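Trikura Outdoor Equipment Library
Member Handbook: Care of Borrowed and Personal Gear

Cleaning, Checking and Folding Panelled Nylon Items

Purpose of this page

Members who borrow nylon bags, light shells and other sewn items from the Trikura library are asked to return them clean, dry and folded. The same method may be used at home for items members own. It is suited to pieces made up of several panels, where plain nylon, mesh and piping meet in one item and each part takes handling a little differently.

The instructions were prepared by Wilma Halliday and checked by Wondimu Woldegiorgis, who is responsible for repairs. They replace the single sheet previously kept at the returns desk. Insulated garments, tents and anything with a waxed finish are covered on separate pages and should not be treated by this method.

What is needed

A flat table, large enough for the item to be opened out fully
A soft brush
Two clean white cloths
A basin of cool water
Mild liquid soap without softener or bleach
A drying rack or padded hanger
A repair tag and pencil

Before starting

Clear the table and wipe it with a dry cloth. Run a hand over the surface and remove any grit. Light nylon snags easily, and a crumb under a panel can leave a mark once the fabric is pressed flat. Rings and watches should be removed.

Read the sewn-in label if there is one. Where the label gives an instruction that differs from this page, the label is to be followed. Empty all pockets, open all zippers and loosen all cords.

Step 1. Find the main seam

Hold the item up by its center and let the rest hang. On most panelled pieces a long seam will come forward, and the smaller panels will fall to either side of it. The seam gives a fixed line to work from when the item is inspected and again when it is folded.

A blue and orange piece is used for reference at the Trikura returns desk. It has a bright blue nylon panel with a seam down its length and white topstitching on either side, and its blue mesh is set off from the striped fabric by a thin line of orange piping. 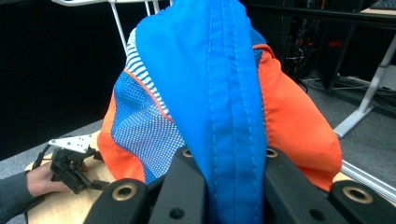

Work along the seam slowly from one end to the other. Look for skipped stitches, loose thread ends and places where the fabric has begun to pull away from the needle holes. A loose end may be trimmed to a short tail. It should not be pulled, as this can open the row of stitching. Turn the item over and look at the same seam from the inside.

Step 2. Check the mesh and piping

Mesh is the part most often damaged in use. Spread each mesh section over one open hand and look through it toward a window or lamp. Small breaks show clearly in this way and are easily missed when the mesh is lying against another layer.

Piping should be checked by touch. Run a thumb along it and feel for flat spots, where the cord inside may have shifted. Pay attention to corners and to any point where the piping meets a zipper.

Damage to a borrowed item is to be written on the repair tag. Give the panel, the side and the kind of damage: "left mesh, small tear near piping" is sufficient. Members are asked not to attempt repairs to library items. Awuor Makori can advise on repairs to personal gear during the September workshop.

Step 3. Brush and spot clean

Brush off dry dirt first, using short strokes in one direction. Brush plain nylon toward the hem. On mesh, use the cloth instead of the brush.

Test the soap on an inside seam allowance before using it elsewhere. This is particularly important where a strong color such as orange sits beside a lighter one. Dampen the first cloth in soapy water, press it on the test spot for a slow count of 3, and look at the cloth. If color has come off, stop and use plain water only.

For marks, dab from the outside of the spot toward the middle. Do not scrub across topstitching. Rinse by dabbing with the second cloth, wrung out in clean water.

Step 4. Wash, if required

An item that is soiled all over may be washed by hand in the basin. Press the fabric down into the water and let it rise. Do not twist or wring. Change the water until it stays clear.

Machine washing is not permitted for library items. Dry cleaning is not permitted.

Step 5. Dry

Press out water between two towels and hang the item in moving air, away from heaters and direct sun. Leave zippers open. Thick seams and piping dry last and should be felt before the item is taken down. A piece that is folded while damp will develop an odor that is difficult to remove.

Step 6. Clear and wipe the table again

Before folding, return the brush, basin and cloths to their places and dry the table completely. On a wooden table, wipe with the grain. Pale wood shows small dark specks well, and any that are seen should be picked up before fabric is laid down.
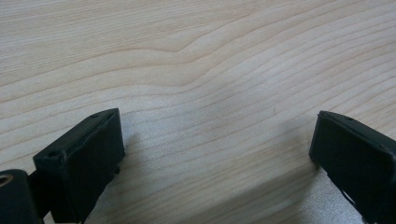 Step 7. Fold

Lay the item face down with the main seam running up the middle of the table. Smooth the plain panels outward from the seam with flat hands. Fold each side in so that the edges meet at the seam, keeping piping to the outside of the fold where possible. Fold up from the bottom in 3 equal parts. Do not press the folds with weight.

Step 8. Return or store

Attach the repair tag, if one has been filled in, and hand the item to the returns desk. Personal items should be stored loosely on a dry shelf. Questions may be addressed to Sheena Cowie at the desk.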